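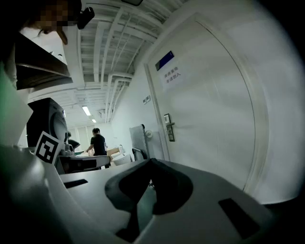

Old town walk and the pilgrim chapel at Pallden

skakico
Hello all, we're thinking of two nights in Pallden in October, mainly for the chapel on the hill and the bit of town wall behind the market. My husband's knees are not what they were, so is the climb manageable? And is the bell tower worth paying for on top?

Jostar
Oh you'll love it! We went up by the lane from the fountain (there are 132 steps if you go the other way, which I wouldn't with bad knees) and stopped on every bench going. The carved doorway is lovely, with the bishop's arms over it and a little worn dog at his feet. I'd skip the tower, though. Narrow stairs and you mostly see the car park.

iordache54
Have to disagree with Jostar about the tower, sorry. On a clear morning you can follow the whole line of the old wall from up there, and you can't make sense of it from the street at all. We stayed up there over 58 minutes and had it to ourselves.

Jostar
Fair enough, it was drizzling when we went and I was wanting my lunch.

Margareta Bratu
The leaflet says the chapel was founded by a knight on his way home, and people do repeat it, but the oldest stone in it is a good deal later than he was. My aunt used to hold the key and she told the knight story to everybody regardless, bless her. Do look at the tomb slab left of the altar.

skakico
Thank you all so much, lane it is. I might send him to the café and do the tower by myself. Does the chapel shut for lunch?

Margareta Bratu
It did last year, from one until four.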